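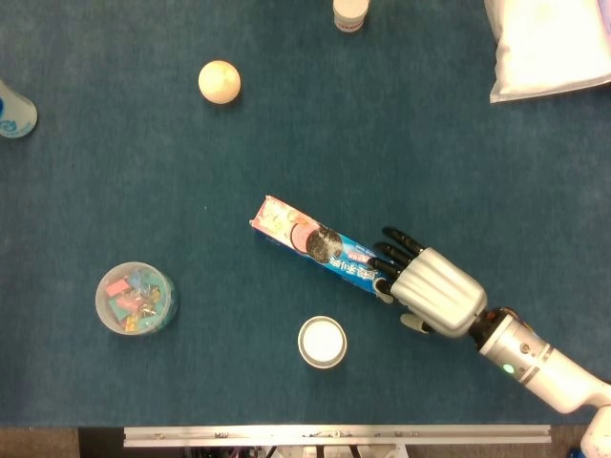 ## 4. Comparing hands on the felt table

Use this section when you fit a new hand to the Tolby arm and want to compare it with the one before. Allow 21 minutes per hand, not counting the swap.

**Caution:** Keep your own hands off the felt while the arm is powered. Press Stop before you reach in to move an object.

1. Fit the hand and tighten the wrist ring until it seats. Check that the fingers open and close fully from the Pelta controller.
2. Load the profile for that hand. The five-finger hand uses profile 8; the two-jaw Kostereo gripper uses profile 4.
3. Set the overhead camera to 605 mm above the felt and lock the clamp.
4. Put out the objects. A long, slim carton is the main test piece, such as a cookie box. Add a small ball, a flat lid and an open container of binder clips, with space between them.
5. Turn the carton so it lies at an angle to the front edge of the table.
6. Start the run. The hand should come down on one end of the carton with the fingers slightly curled.
7. Write down each result as *held*, *pushed* or *missed*. A carton that slides before it lifts counts as *pushed*.
8. Repeat with the next hand, using the same objects in the same places.

**Note:** Lower the grip force for thin cartons – the default setting can crush the sides. Replace any box with a dented edge before the next hand is tried.

**Note:** Results from the Rivadeneira bench were taken on bare metal and should not be mixed with results from felt.

Send finished sheets to Santino Ulloa. Questions about profiles go to Abelardo Ibarra.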